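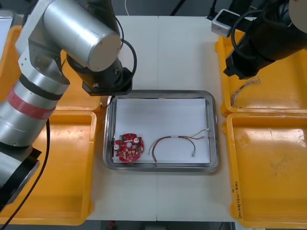 Teaching two arms to share one tray

The lead developer of Pellus talks about wires, waiting and a planner that finally knows when to back off

Pellus began as a scheduling script at Ositz and grew into a full planning layer for two-arm sorting. Its lead developer still lights up when the subject is wires. "A circuit board is easy, it stays the shape it is," she says. "A harness is a new puzzle every single time you put it down — I love that!"

Her team's first perception model tried to trace each strand from end to end. The current one looks for connectors and ties, then guesses at what runs between them. On a test set of 237 harness layouts it picks a usable grasp point in 92 percent. "We'd been stuck below 70 for months, so there was a lot of yelling in the office that afternoon."

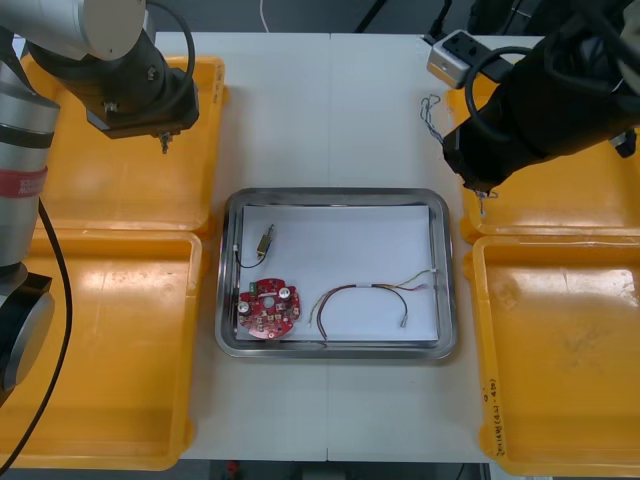

Board and harness in the tray, with an arm on either side.

The part she most wants to talk about is the planner. Each arm asks for a slice of space over the tray and holds it for no more than 2 seconds before it has to ask again. Boersma, the software partner, wrote the log viewer that shows who held what and when.

"You scroll back and there's the exact moment both arms wanted the same corner," she says. "Before that

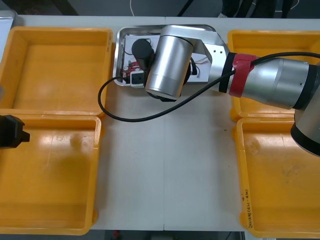 we were reading text files, more than 100 of them after a long run, and arguing about clocks." The viewer will ship with the next Pellus release in April, along with a plug-in for Plokitz users. She's already rewriting the grasp scorer.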